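ok so the hall closet bin has beaten me for the last time. going through the whole thing today, posting as I go so I don't quit halfway

rules: if it hasn't been used since December it goes. if I can't tell what it is it also goes

so far: three dead pens, a Norkow coupon for a store that closed, and my library card!! the OLD library card, from two apartments ago

why do I own 8 lip balms and never have one on me

also found the instructions for a lamp from like 1960 that came from my grandma's house. we don't have the lamp. keeping the instructions — I don't make the rules (I made the rules)

someone asked what goes where. hair stuff to the bathroom drawer, cups back to the kitchen, anything with a cord gets its own shoebox and we don't speak of it again

ok taking most of it out helped a lot, down to the last few things and I can see the bottom of the bin now

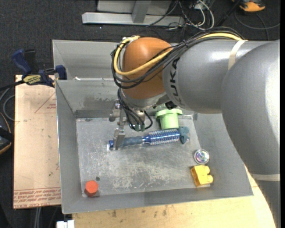
the blue round brush, last seen by me forever ago. green cup was right behind it

brush is staying, I love a round brush for bangs and I nearly bought another one last week. cup gets a good wash first

still no clue about the little dark teal thing at the end of the brush. guesses welcome

taking a snack break and then it's the shoe shelf — pray for me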